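Speaker notes, student project session, 10 August 2024
Slot: 10 minutes including questions. Keep the intro short.

**Opening**

- Say the project name once: Orkotby. It's a student project at Fellness, and the goal is a robot that folds a shirt.
- We are the second group to work on it. The first group left us the arm, the table and a lot of code with no comments.
- Ask who has folded laundry this week. Wait for hands.

**What we set out to do**

- Pick up one edge of a shirt, lift, fold over, let go.
- Started in December with towels. Towels have four straight sides and were easy. Shirts took the rest of the year.
- We recorded 700 tries with a person steering the arm, then trained on those. Mention that we threw out 85 because the steering lagged.

**The grip problem** (spend most of the time on this)

- Bare fingers slid off thin knit fabric. We tried closing harder, which dragged the whole shirt across the table.
- Tape on the fingers helped. It's cheap and you can change it between runs. Write down when you change it. We didn't at first, and some of our early results can't be compared.
- The upper finger comes down on the cloth and the lower one has to get under the hem.
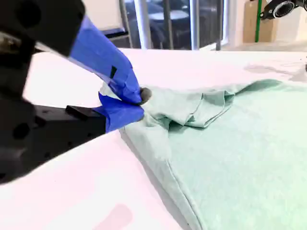 - Starting height matters more than speed. If the lower finger is too high it pushes the hem into a ridge and misses it.
- The Figueroa team used a suction cup for the same job. Don't go into it unless asked.

**Close**

- Next: long sleeves, then shirts that start crumpled.
- Thank Briltach for the lab space.
- If there is time, play the clip of run 8. No sound needed.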